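We use cookies to remember your language and region. Accept | Manage settings

Section 4: Assembling and anchoring the Gasel storage cabinet

Last updated: 2022-04-18

Read this section through before you open the hardware bag. It covers assembly, leveling, and wall anchoring. Door adjustment is in Section 5.

CAUTION: The cabinet can tip if it is not fixed to a wall. Do not load it or let children near it until step 9 is finished.

Before you start

You need a Phillips screwdriver, a rubber mallet, a level, a tape measure, a pencil, and a drill. Wall plugs are not supplied, as the right type depends on your wall. Two adults should do the lifting in step 6.

Lay a blanket on the floor to protect the painted faces. Check the parts against the sheet in the hardware bag. If something is missing, do not return the cabinet to the store — contact Jurnness parts service and quote order code 2957.

Building the frame

1. Place both side panels on the blanket with the drilled faces up. The edge with the groove goes to the back.

2. Screw the cam bolts into the side panels by hand, then tighten until the collar sits flush. Do not use a power driver.

3. Tap the dowels into the ends of the top and bottom panels. If a dowel is tight, turn it as you push. Do not sand it.

4. Join the top and bottom panels to the left side. Turn each cam lock clockwise until it stops.

5. Fit the right side panel the same way, then slide the back panel down the grooves. If it sticks halfway, the frame is out of square. Measure both diagonals and push on the longer one until they match.

6. With one person at each end, lift the cabinet upright. Do not drag it by the top edge.

NOTE: Cabinets made before May have a two-piece back. Slide the lower piece in first and fit the plastic joining strip before adding the upper piece.

Placing the cabinet

7. Stand the cabinet in its final position. Leave a gap to any radiator or heater, and keep the doors clear of nearby furniture when they swing open.
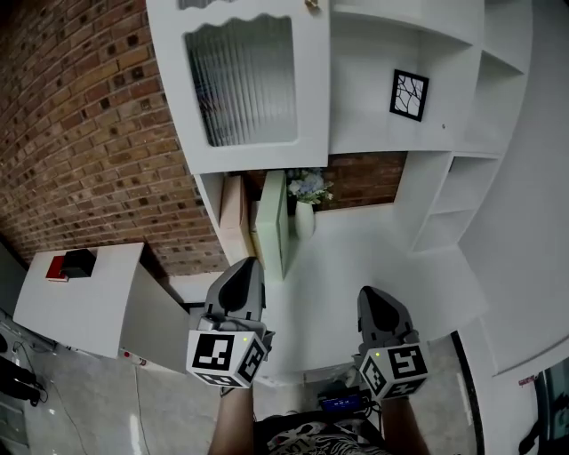

Fig. 4-3. Working in front of the furniture.

8. Set the level on the bottom panel and turn the front feet until it reads true. Check from side to side, then front to back. On carpet, check again after a few days, as the feet will settle.

9. Hold the anchor bracket against the wall and mark the holes. Check for pipes and cables before you drill. Fix the bracket to the wall first, then to the top panel.

Fitting the shelves

10. Push the shelf pins fully into the holes at the height you want. All four pins must be level.

11. Lower each shelf at an angle and let it rest on the pins. The standard shelf is 576 mm wide. Shelves from the Mäkelä range are a different width and must not be used.

CAUTION: Each shelf holds up to 500 N, spread evenly. Put heavy items on the lowest shelf.

If you have the Zakier lock kit, fit it now, before hanging the doors. Its instructions are packed with the kit.

Guide text: Beverley Costigan. Checked by Trudy Donnelly.

Contact parts service | © Jurnness | Back to top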